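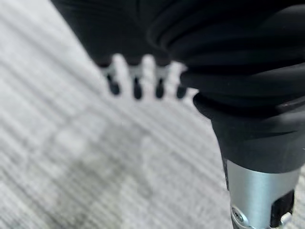 One reader of an earlier draft objected that a learned self-mask is wasted effort, and that a fixed polygon drawn once over the gripper would serve any wrist camera just as well. We tried the polygon first. It works while the fingers stay still and the mount stays tight. It fails when the soft segments bend, and after each remount it has to be drawn again.

Figure 3. Wrist view with the gripper at right, striped carpet behind it, and a dark, out-of-focus object at top.

4.2 Self-masking before motion estimation

The Vustetska planner takes camera motion from sparse features tracked between consecutive wrist images. Features that lie on the gripper move with the camera and pull the estimate toward zero. In views like Figure 3 this matters a good deal, as the gripper takes up a large part of the right side and the metal cylinder has sharper detail than anything on the floor. A small screw head with a bright rim is the kind of point a corner detector likes to pick.

The carpet causes a second problem. Its fine parallel stripes give strong gradients in one direction only, so a patch can slide along a stripe with almost no change in matching cost. We therefore drop any patch whose smaller structure-tensor eigenvalue falls below a set threshold, and we apply this test after the self-mask – in the other order, the threshold adapts to the gripper and throws out most of the floor.

The mask network is a small encoder-decoder trained on 3,841 hand-labeled wrist images from the Grenthorpe set. A further 331 were held out. Labels have two classes, robot and other. Objects near the fingers are labeled as other even when they are too blurred to name. Annotators found these the hardest cases: a dark object beside black rubber leaves little edge to follow, and we let them mark a thin band as undecided. Pixels in that band are ignored in the loss.

At run time the mask is dilated by nine pixels before features are selected. The dilation costs us some usable floor next to the cylinder but removes points on the gripper outline, where background and robot are mixed in one patch. If fewer than a minimum number of features remain, the module reports no visual motion and the planner falls back on arm kinematics. We log each fallback through the Cloltine replay tool, which stores the image, the mask and the surviving features together. All 633 fallbacks logged in June were reviewed by hand, and the error types are listed in Section 5.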